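Flivar list digest, 24 September 2018

Dose question for the Iltar extract, see below.

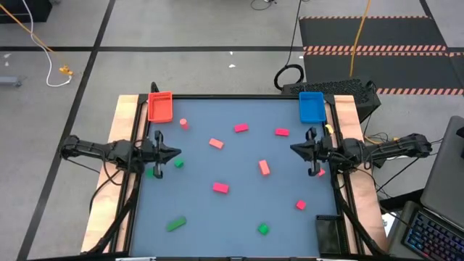 Vol. 31, p. 3254

> Midier used 1000 mg a day. Did Saragih
> use the same?

No, Saragih gave half that, in 2 doses. 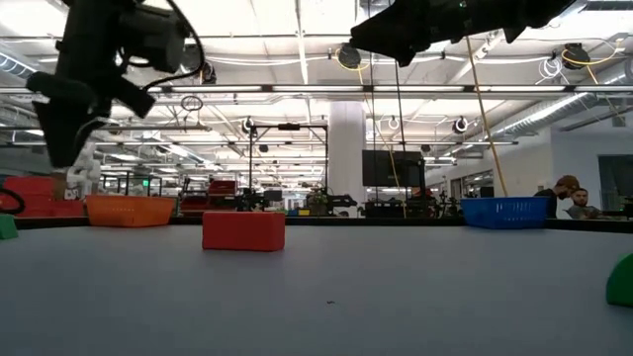

It also left out anyone on blood thinners, so the bleeding numbers can't be compared.

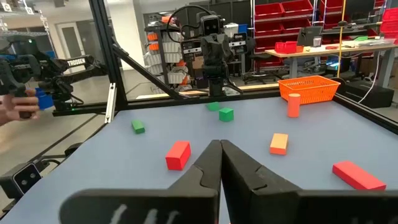
The root powder varies a lot by batch. Ask for the assay sheet before you order. Ours comes pressed in bricks, shaped much like the red block lying on its side, and we grind it in October.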